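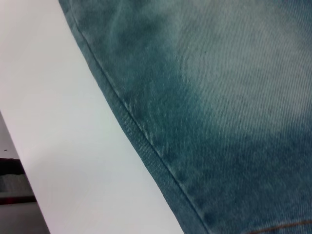 **Ticket:** Pull-on jeans, folded stack too thick at waistband
**Site:** Ruvavdale returns room
**Status:** Open, workaround in use

**Problem.** Children's elastic-waist jeans folded to the Clarnness sheet do not sit flat in the tray. The waistband end stands higher than the hem end and the stack leans after 5 pairs. Fly-front jeans folded the same way stack normally.

**Checked first.** Tray depth is correct. Side seams were lined up before folding - no change. 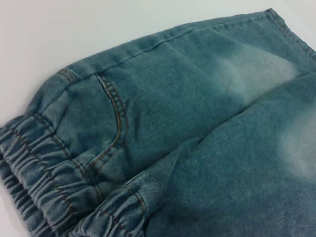 *Elastic waistband and front pocket, pants folded.*

**Cause.** The sheet calls for a lengthwise fold and then a fold in thirds starting at the waist. On a gathered waistband this puts all the bulk at one end, with the elastic rolled into the middle. The casing will not press flat by hand.

**Workaround.**

1. Fold lengthwise, back pocket facing out.
2. Smooth from the waistband toward the hem.
3. Bring the hem up to 2 fingers short of the elastic. Leave the waistband single.
4. Fold once more, then alternate ends in the tray.

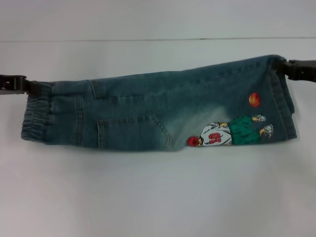
Logged by Tharushi Barua, October 18, 2020

Tried the workaround on one tray. The lean is gone, but the top pair still springs open if the tray is carried by one end. Gayan Howlader to ask Pliltham for a revised sheet covering elastic waists. Fly-front styles stay on the old fold until then.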